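Bring Back the Home Cooks

Dec 7, 2018

The town of Graven now requires anyone who sells food at the winter market to cook it in a licensed kitchen. The permit costs $168 a year. Renting time in the only shared kitchen, over in Morna, costs $21 an hour.

I think the rule is a mistake. A person who bakes two trays of rolls and sells them for $80 can't pay those prices and have anything left. Most of last year's bakers have already said they won't return. 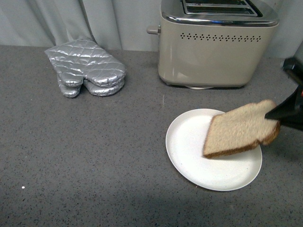
Supporters say the rule keeps people safe, and safety does matter. But bread, cookies and jam are low-risk foods. The town could ask home cooks to take a short class, label what they sell and stay under a set number of sales. Soups and meat pies could stay under the stricter rule.

The market was started so that neighbors could sell to neighbors. If the rule stands, the tables will go to a few shops that already have a storefront on Manninen Street. Those shops are good, but we can visit them any day of the year.

The council will review its fees in April. It should change this rule at the same meeting.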